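Bundholm Tabletop Set

Recordings and notes from a two-arm setup built in the Mislow shared workshop. The task is putting table condiments into a wire caddy and taking them out again. Maintained by Ona Lepik. Last updated May 26, 2025.

What is included

Each episode has a fixed camera video, joint positions for both arms and hands, and a one-line task instruction in English. There are 1140 episodes, grouped by task. Episodes where something fell over were kept and carry the label "drop" in the index file.

Setup

Two white arms face the same table, one from each side, and each carries a black multi-fingered hand. Both arms are clamped to a steel base that we welded ourselves. The base is heavier than it needs to be, but the first one shook whenever both arms moved together. A printed living room backdrop hangs behind the table and hides the rest of the workshop.
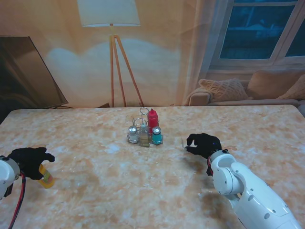 The caddy is light and slides when a bottle catches on the wire. We tried a rubber mat under it and took it out again, as the hands kept touching the edge of the mat on low approaches. Start positions are set by hand before every episode, so expect small differences from one to the next.

Control runs on Holovko, our own set of Python scripts. Commands go out at 50 Hz. The Urkesow folder holds calibration files. Use the one with the same session number as your episode, because the camera mount was moved in January and older files will be off.

Known problems

Clear glass is hard to segment against the marble pattern of the table. Depth was not recorded.

The left thumb reads a few degrees too far open in session 3. The raw values were left alone, and a corrected column is in the same file.

Session 4 has gaps in the hand data where a connector came loose. Affected rows are blank.

Loading

Unpack the archive, run check_index.py first, then open episodes by ID. The loader skips blank rows unless you pass keep_blank.

Questions and corrections can go in the issue tracker. Please include the episode ID.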